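Section 5: Setting up the Dovis for your first batch of yogurt

Hi again! If you've come straight from section 4 your maker is unboxed, washed and dry, and you're probably itching to get some milk in it. I wrote this part after my third Dovis (I gave the first two away, to Marama Kereama next door and then to my sister), so I've had plenty of practice at the set-up and at most of the ways to mess it up. The little booklet in the carton is fine, but it skips a lot, and the translation gets odd around the timer.

Before you start

You'll need one carton of plain whole milk, a starter, a clean spoon and a kitchen thermometer. For the starter I use Tomoana plain, but any live yogurt with no sugar or fruit in it will do. Check that the carton says live cultures. Marama uses the Sanier sachets and gets a tangier result than I do.

CAUTION: The heating base must never go in the sink. Unplug it and wipe it with a damp cloth.

Setting up

1. Find a spot on the counter where the maker can sit overnight without anybody bumping it. Keep it away from the fridge (mine shakes a bit when the motor kicks in, and I got runny yogurt for a week before I figured that out). Leave some room behind the base for the cord.

2. Set the inner pot in the base and put the lid on. Run your finger along the join. You want the same narrow gap all the way along, and if it's wider on one side, lift the lid off and try again.
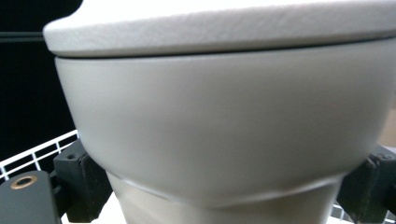
3. Plug it in and hold the left button until the display blinks. Let go as soon as it does! If you keep holding, it switches to the rice wine program, and then you have to unplug it and start over.

4. Press the right button until you see the hours. I like 6 for a mild batch. You can go longer, and the longer it sits the sharper it gets.

5. Unplug it again. Yes, really – this was only the dry run, and the settings stay put.

Heating and cooling the milk

Warm the milk slowly in a saucepan until it starts to steam and little bubbles show up at the sides. Stir the bottom as you go or it will catch. Then take it off the heat and let it cool to 110°F before the starter goes anywhere near it. I can't say this loudly enough, I've killed so much starter by being in a hurry.

NOTE: A skin on top is normal. Skim it off or stir it in, whichever you like.

Stir a spoonful of the warm milk into your starter first, get it smooth, then tip that back into the rest and pour the whole lot into the pot. Lid on, plug in, go to bed.

Straining and storing

If you like it thick, line a strainer with cheesecloth, set it over a bowl and leave it in the fridge. Two hours gives you something like store-bought Greek. Overnight gives you a spread that Darcy Fairweather puts on toast with honey, and now I do too.
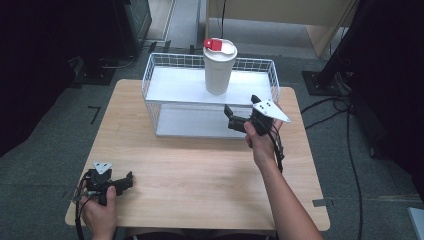 Labels are the part I used to skip, and then I'd be standing at the fridge at 6 in the morning sniffing things. Now every batch gets a date and a letter for the milk I used. Masking tape works, and so does a bit of colored tape on the lid, where you'll see it from above. A small red tab on a white lid, like the one on that tall cup on the wire basket, is easy to spot. I keep red for the batch I'm saving as starter, so it doesn't get eaten by accident, and everything else gets plain tape. Use the starter batch within 5 days or it gets weak.

CAUTION: Throw out any batch with pink or fuzzy spots. Don't scrape it off and eat the rest.

For single servings I pour the strained yogurt into small cups with a spoonful of Pekidetti plum jam at the bottom. Leave a little space at the top for granola. 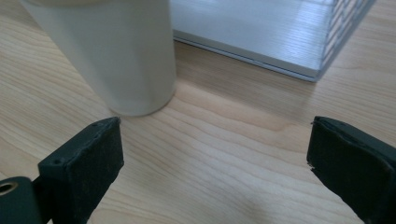

Fig. 3. White cup and clear box on the tabletop.

Put the cups at the back of the fridge, where it stays coldest, and keep them out of the door. Save the whey too, by the way. It's great in bread dough, and there are two recipes for it in section 6.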